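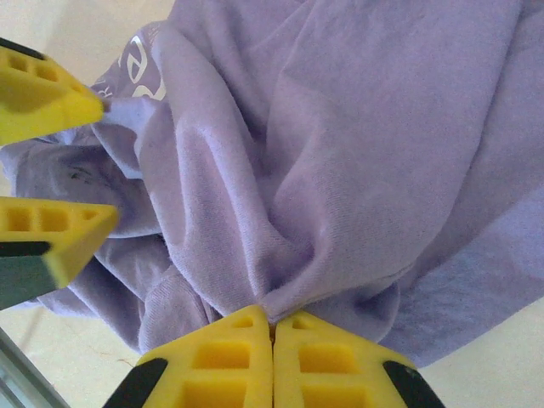 ## 4. Washing T-shirts and other light knits

1. Turn each item inside out and close the door until it clicks.
2. Turn the dial on the Hisholm 1290 to **Delicates**.
3. Add up to 100 ml of liquid detergent to the left drawer.
4. Press **Start**. The display shows the time left.

**Note:** Wash new colors separately the first time – dye can run.

**Caution:** Do not open the filter cover during a cycle. Hot water may escape.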